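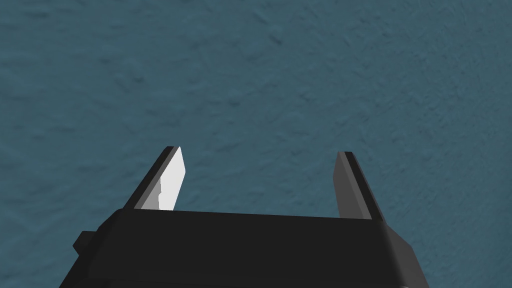 Dark grey on a mottled blue-green ground.

2021-11-21 -- by Nigel Bainbridge
2 min read

I spent the evening retuning the filter on the Grusell. The cutoff tracked well up to 1000 Hz and then went flat, reaching nine cents out by 3000. The trimmer nearest the power socket sets the scale; the other one only shifts the offset, and the manual has them the wrong way round.

Shaimaa El Idrissi lent me her Melano to compare. It drifts less but takes longer to settle, so leave it on for an hour before touching anything.

Resonance is still uneven. At full it whistles cleanly in the low octaves and chokes higher up -- probably a tired capacitor in the feedback path. I have ordered two from Haslam and will fit them before I record the bass parts again.

9 comments
2 shares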